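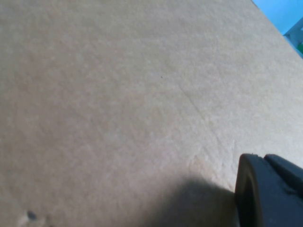

Figure 3. Surface of a tan cardboard panel at close range, with a faint diagonal crease. A small dark dent lies near the lower left corner and a pinpoint speck near the center. No print or tape is visible.

4.2 Surface condition of reused panels

The second part of the study concerns the condition of the flat panels before they are folded again into cartons. The panels were collected at the Vullport depot and at the smaller sorting hall in Drarnville, where used cartons are opened, flattened and stacked for a second shipment. A total of 228 panels were graded. Of these, 19 were set aside before grading because their outer liner had been torn off over more than one hand's width, and they were replaced from the same stacks.

Grading followed the visual scheme of Purba and Suksawat, with two changes. First, scuffing and mottling of the liner were recorded but given no weight in the final grade. Uneven color is common in board with recycled content, and the earlier scheme tended to mark down panels whose only fault was a blotchy look. Second, creases were divided into factory scores and handling creases. A factory score is a straight line pressed into the board at manufacture, along which a flap or wall is meant to bend. A handling crease is any other fold line in which the liner is still whole. Where the liner had split along the line, the mark was graded as a crack.

The distinction between a score and a handling crease is less easy than the definitions suggest. A shallow line may be visible mainly as a change in shading, with one side of the panel looking slightly lighter or more raised than the other. The crease in Figure 3 is of this type. It is faint, it fades out toward its lower end, and it reads as a shallow fold or score, with no cut through the surface. From a single view it cannot be placed in either class with confidence. In such cases the graders were told to find the nearest panel edge and check whether the line ran parallel to it within the width of a pencil. Lines that did so were entered as scores. All others were entered as handling creases, including those that ran parallel for part of their length and then turned.

Dents were recorded by position and by whether the liner was broken. Position was given as corner, edge or field, the field being all of the panel more than 20 mm from an edge. A gray, rounded mark with a paler ring, such as the one at lower left in Figure 3, may be either a pressed spot or a shallow puncture, and the two are hard to separate by eye. The graders passed a fingertip over each mark of this kind. If the nail caught, it was entered as a puncture; if it did not, as a pressed spot. Specks with no depth were treated as inclusions in the pulp or as dirt, and were left out of the record.

Across both sites the graders entered 931 marks. Handling creases formed the largest class, followed by pressed spots. Cracks were uncommon and were found mostly on panels from the bottom of a stack. The two sites differed in how creases were placed. At Vullport they tended to cross the field of the panel at an angle, while at Drarnville they lay close to the edges. We attribute the difference to the way the cartons are opened. In Drarnville the bottom tape is slit before the carton is pressed flat, and the walls then fold along their own scores. At Vullport the carton is often pressed flat with one flap still held, which forces the board to bend where it was not scored.

Lighting had a clear effect on what was recorded. Under the ceiling lamps alone, faint creases were missed by at least one grader on many panels. With a desk lamp set low to one side, agreement improved for creases and changed little for dents. Very low light also made the fiber texture of the liner stand out, and on mottled board this led to some false entries, which were removed when the panel was turned through a right angle and viewed again. All entries reported here were made with the side lamp on and the panel viewed in both positions.

The grades say nothing direct about stacking strength. A panel with one long, faint crease and a panel with several pressed spots near a corner may receive the same grade, although they are unlikely to behave alike under load. Compression results for cartons folded from the graded panels, tested at the Condden laboratory, are given in Section 5.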